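**Repainting old alphabet blocks, which finish?**

**flasstead_mum**
I have a box of wooden blocks from my aunt and the paint is chipping. My youngest is ten months and chews everything. Do I strip them or just paint over? I was quoted 80 dollars at the Prengate craft store to have them done.

**Ritchie_L**
Find out how old they are first. If the paint might be from before 1978, don't sand it. The dust is worse than the chips. I'd toss them and buy new.

**semple_shed**
Tossing them is overkill. Have a chip tested at a lab. If it comes back clean, sand with 120 grit, then 220, and use a water-based dye with shellac on top. Dye lets the grain show and won't flake.

Plain colored cubes:

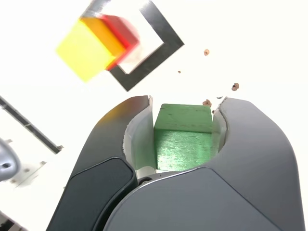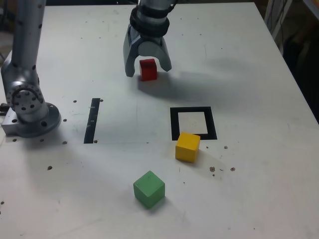
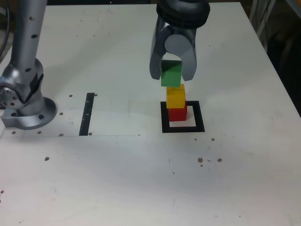
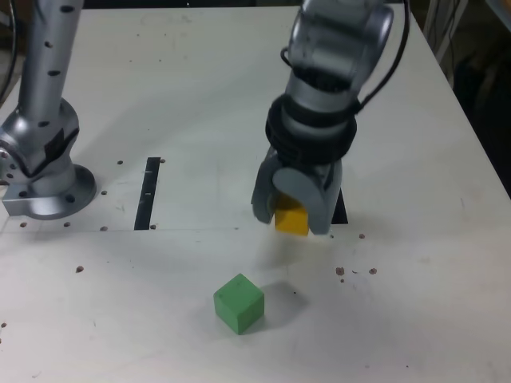
Two thin coats of shellac, a day apart. Give it a week before the baby gets them.

**Ritchie_L**
Shellac goes cloudy if it stays wet, and a teething kid keeps it wet. I'd use mineral oil over the dye, or leave them bare.

**semple_shed**
Mineral oil over dye can bleed color onto hands. I did a set that way in October and the red came off on the carpet.

**eilidh_chisholm**
I'm with Lewis on leaving them bare. Ours are plain maple and the kids never cared. You still need the paint test before you sand, though.

**flasstead_mum**
They're from the 60s, so I won't sand anything. The box is sealed and in the garage. Does anyone know if the Asstead dump takes lead paint?

**Ritchie_L**
Call the county before you drive over.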